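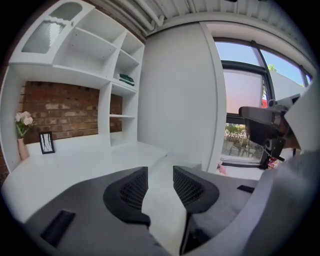 Desk nook with shelving over it, brick left bare at the back.

How much weight can shelves over a desk take?
Asked Thu 21 January

The unit is built in, white, with open compartments and a small glass door at the top left. I want to move 300 books onto it. At present there is one small stack with green covers. Wall behind the desk is brick. The drawing from Villix lists the part as 804 and gives no load.

Answer 1
Depends on the span and the board. Measure the widest compartment between uprights and the board thickness, then post both. Books run about 8 pounds per foot for small hardcovers – large art books weigh more.

Answer 2
I had a Drelline unit and it sagged by July. Put the heavy ones low.

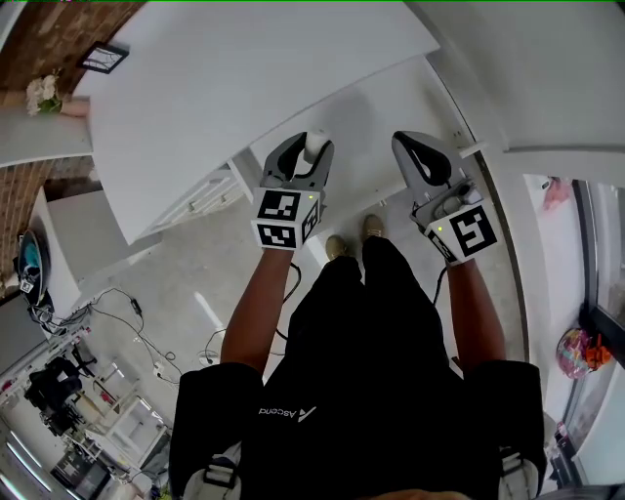 Can I add a bracket under the long shelf without drilling the brick?
Fix it to the uprights. Use 2 steel angles per shelf, one at each end, screwed into the divider – check the screw length against the board first.

Answer 3
Same question was asked under Stisteo, try searching there.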